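Vanodside Tabletop and PC Gaming Society
Minutes of the ordinary meeting held on 29th July, upstairs at the Evwood Rooms

Present: Gladys Wanyama (chair), Nikau Pearce, Gitau Lema, Mārtiņš Kivi, Faraji Makori (minutes, again).
Apologies: none received, though the chair felt several were owed.

1. Minutes of the last meeting
Agreed as a true record, after Gitau asked for "stormed out" to be changed to "left". Mārtiņš said he had been standing by the door at the time and would have called it storming. The chair ruled in favour of "left, promptly".

2. Matters arising
The projector bulb has been replaced. The old bulb was found to be fine. The fault was in the lead, and the lead has now been replaced as well, so we own a spare bulb.
The letter to the Rooms about the heating was sent. A reply came back thanking us for our interest in the heating.

3. The autumn LAN weekend
Nikau gave his report. The main hall at the Evwood is booked from noon on the first day until six on the second, with 32 seats, each with its own socket. The ticket price stays where it was last year. Gitau said that last year's price had included breakfast. Nikau said that last year's breakfast had been a bag of rolls and an argument.

Power took up the next half hour. In February we ran everything off the stage side and lost the lot in the middle of the Kashindye semi-final, which both teams still claim to have been winning. Mārtiņš has drawn a plan splitting the seats between the two sides of the hall. Kettles are to be plugged in downstairs only. Gladys asked whether this included her kettle. It does. She asked for her disappointment to be minuted.

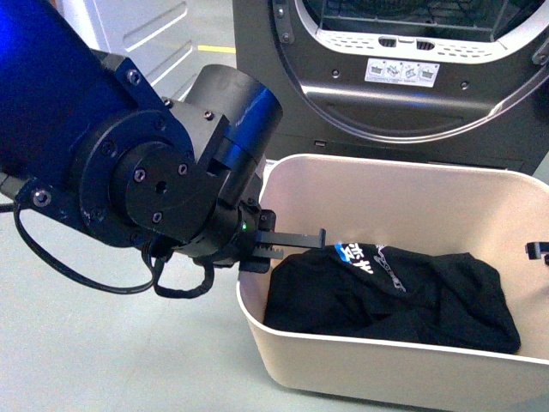
The network was next. Mārtiņš wants everyone on cable, with wireless kept for phones. Anyone who brings a laptop without a network port must bring their own adaptor, and will be told so when they book, in the confirmation email, and on the door. He expects to lend out all of his adaptors regardless and would like them back this time.
Everyone is to download and update their games before they arrive. Last year 11 in the morning found most of the room watching progress bars, and one member said it was the best-attended event of the weekend.

Agreed: Nikau to confirm the booking. Mārtiņš to tape the seating plan to the wall, somewhere Gitau can't redraw it.

4. The club machine
The club machine is now old enough that new members ask if it is part of the display. It will still run Kashindye if the shadows are turned off, along with the grass and, on the larger maps, most of the trees. Gitau has looked into a replacement and passed round a quote for £795, without a monitor.
Discussion followed. Gladys asked why we couldn't put a new graphics card in the old case. Mārtiņš explained that the power supply wouldn't cope, that a new power supply wouldn't fit, and that a case to fit it would need a different board, at which point we'd have bought a new computer in the most expensive order possible.
Nikau asked if the new one could have fewer lights. Gitau said the lights came with the fans. Nikau asked if the fans could be bought separately from the lights. Gitau said yes, and they cost more. The meeting fell quiet for a bit.
Faraji pointed out that the club's savings would cover the machine and leave us £80 for the rest of the year, including squash and biscuits. The decision was put off to the next meeting, with Gitau to bring a second quote from somebody who is not his cousin.

5. Zillau league
We finished second from bottom. The chair congratulated the team on the improvement. Gitau, as captain, said that the results did not reflect the play, and offered to show the recordings. The offer was not taken up.
There was a complaint from the visiting side at our last home match that a spectator had been calling out enemy positions. The spectator has been identified as Gladys, who said she had thought everyone could see them. She will sit at the back in future, facing the bar.
Next season the league wants teams of five with 2 reserves. We have a team of five if Nikau's wrist gets better and Mārtiņš stops describing himself as retired.

6. The newsletter and web page

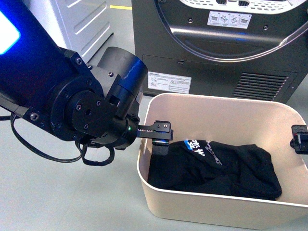
Faraji reported that the web page is up to date as far as May, and that he is as surprised as anyone. The newsletter is short of copy. Gitau has sent in four pages on mouse settings, which will be cut to one, and Nikau has promised a review of Zillau's new season that he has been promising since it was the old one. It was agreed that there should be a proper page on building your own PC, written for people who have never opened a case. Mārtiņš will write it, and the chair asked him to start with cables, which put off more beginners than anything with a price on it. He was told to keep the thing tidy and to avoid any drooping loop like the black one hanging off that arm beside the white bin, as a fan will find a loose cable sooner or later and make its feelings known. He said that his own cables were none of the meeting's business. Gladys, who has seen the back of his desk, said nothing in a marked manner.
The members' forum still has a thread about whether controllers should be allowed in shooters. It was proposed that the thread be locked. It was then pointed out that three of the five people present were the ones keeping it going. Proposal withdrawn.

7. Lost property
Held over from the spring event: one headset with the left ear missing, one left ear, from a different headset, a mouse mat with a dragon on it, and a single walking boot. Items not claimed by the next meeting go to the charity shop, apart from the boot, which the charity shop has already declined.

8. Any other business
Mārtiņš asked whether we might run an evening of old games on old machines. Gitau said we already did, and looked at the club machine. Faraji to see who still has a working joystick.
Nikau asked for chairs with arms. The Rooms have six of these and keep them for the bowls club. Gladys to raise it with the bowls club, gently.
Gitau raised the matter of breakfast at the LAN weekend. The chair said this had been dealt with under item 3. Gitau said it had been mentioned under item 3. After some minutes it was agreed that there would be bacon, with a vegetarian choice, and that Gitau would cook it.

The meeting closed when the bar did.

Actions
Nikau Pearce: hall booking; Zillau review.
Mārtiņš Kivi: seating and power plan; PC building page; count his adaptors.
Gitau Lema: second quote; bacon.
Gladys Wanyama: bowls club; kettle to stay at home.
Faraji Makori: joysticks; web page from May onwards; these minutes.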